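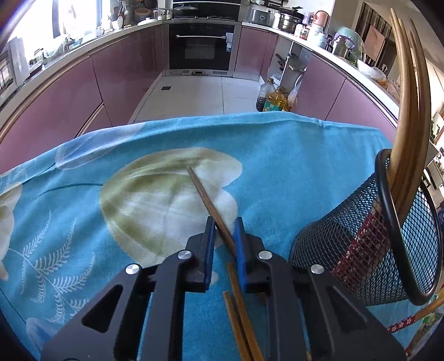 Search jobs, teams, locations

Gripper Maintenance Technician (handheld and arm-mounted units)

Tranard – Hardware Support
Posted 19/04/2024
Full time, on site at the Dorkari workshop

Tranard is hiring a technician to set up, service and repair the two-finger grippers used in our household manipulation program. The handheld units are carried by operators in ordinary kitchens and used on small items such as chopsticks, lids and packets. The same finger set is mounted on the arm in the Rusu test cell. Wear on one side shows up as poor results on the other, so both are looked after by the same bench.

The position reports to the hardware support lead. It is a bench job with one day a week in the cell.

The work

Each handheld unit comes back to the bench after 50 hours of logged use. The technician strips the finger mounts, cleans the pads, checks the parallel travel of the fingers and records the closing gap at the tip and at the root. Thin round objects are the hardest case. A chopstick held between pads that meet at the root before the tip will rotate when it touches a table, and the operator will usually report this as a slipping trigger. Expect to find the fault in the pads or the mounts first and in the trigger linkage second.

Other regular tasks:

Replacing finger pads and trimming new ones to the template
Setting finger alignment with the feeler gauge and the pin fixture
Checking body plates for cracks at the cut-outs, especially after a drop
Checking camera mount position against the reference plate and repeating calibration if it has moved
Swapping finger sets on the Rusu cell arm and running the grasp check before the cell is released
Entering all parts and readings in Clokance, our service log

The grasp check is a set of 70 pick-and-place cycles with rods of different diameters. A unit that drops a rod goes back to the bench with a note of the cycle number and rod size. Do not adjust a unit between cycles – the readings are no use if the setup changes halfway through.

Clokance holds 1,419 service entries at present. Many of the older ones have no torque value for the finger mount screws. Filling these gaps as units come in is part of the job.

What we need from you

Two years or more in repair or assembly of small mechanical or electromechanical devices
Steady hand work with small fasteners and adhesives
Ability to read a dimensioned drawing and use calipers, gauges and a torque driver without supervision
Clear written notes. Another technician should be able to continue a repair from your entry alone
Safe working habits around a powered arm, including lockout. Cell training is given in the first month

Useful but not required: basic camera calibration, 3D printing of fixtures, some Python for reading log files.

Conditions

Day shift, 40 hours. Some units are serviced at operator sites, with travel by company van. Tools, gloves and safety glasses are supplied. The contract runs to the end of November, with extension subject to program funding.

To apply

Send a resume and one page on a repair you carried out where the reported fault was not the real fault. State what you measured, in what order, and what you changed. Photos or sketches may be attached. Use reference 153 in the subject line. Applicants who pass the first review are invited to a two-hour bench test with a worn gripper, a set of new pads and the standard service sheet.

12 shares
3 comments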